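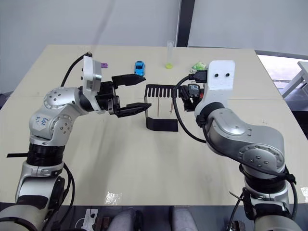
*Figure 3. Both arms at the rack, left gripper open. Two wooden sticks in the rack.*

## 3. Stick transfer task

The task was split between Bianka Major (left arm) and Attila Bodnár (right arm). One stick at a time is lifted out of the slotted rack, passed across and set down on the other side of the table. The small items along the back edge stay in place during a run.

We recorded 400 runs in October. Seventeen were dropped because of missing joint data, leaving 383 for training. Each run was limited to 30 seconds. The policy was trained on the Niltis workstation with default settings, except for the learning rate, which Dorottya Szűcs lowered after the first attempt diverged.

### 3.1 Results

In 30 test runs the stick was passed successfully in 19. Of the failures:

- 6 missed the stick on the first grasp
- 4 dropped it during the handover
- 1 was stopped by hand when the wrists came too close

Missed grasps were more frequent with the stick nearer the right gripper. Ms. Calloway suggested recording more runs from that position. Start poses are listed in Appendix B.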